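Section 4: Setting Up a Flag Football Game in Ident

Use this section before each game. You need a scorer login and the final roster from both teams. If a roster is still marked Draft, ask the head coach to submit it first.

4.1 Create the game

1. Open Ident on the tablet and tap Games, then New Game.
2. Choose the home team and the visiting team. The home team always goes in the left column.
3. Set the game type to Regular Season or Playoff. Playoff turns on the overtime screen.
4. Enter the number of periods (4) and the play clock in seconds.
5. Tap Save. The game shows up in the list with a gray dot.

Note: Playoff games can't be changed back to Regular Season after kickoff. Delete the game and start again if you picked the wrong type.

4.2 Check the rosters

1. Tap the gray dot, then Rosters.
2. Compare jersey numbers with the paper sheet from each bench. Numbers can't repeat within a team.
3. Mark the players who are dressed. Ident holds up to 20 per team.
4. Have each coach initial the screen.
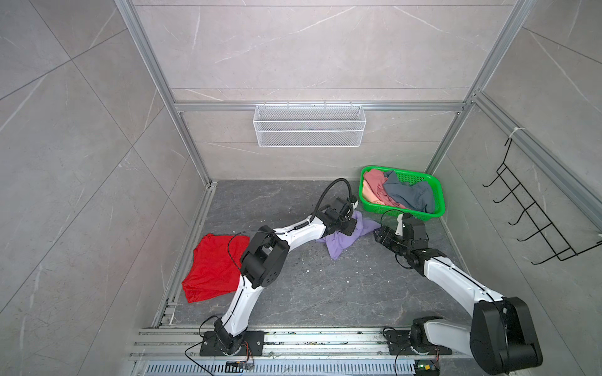

If a player changes jerseys during the game, tap her name and choose Swap Number. Flag pulls and catches already entered stay with her. Don't add her a second time, or the season totals will be split between two entries.

4.3 Pair the scoreboard

1. Turn on the Brokex scoreboard controller and wait for the green light.
2. In Ident, tap Settings, Scoreboard, Pair.
3. Enter channel 9. If the field next to yours is using it, pick another channel and set the same one on the controller.
4. Tap Test. The board should read 115 in the home score box.
5. Tap Clear before the coin toss.

Caution: Do not unplug the controller while the clock is running. The board will go blank and the game clock must be reset by hand with the referee.

4.4 Before a Saturday with several games

Create all of the games on Friday night and charge both tablets. Questions about rosters go to Agnes Moncrieff at the league office. For pairing problems, call Eyerusalem Araya and have the controller's serial number ready.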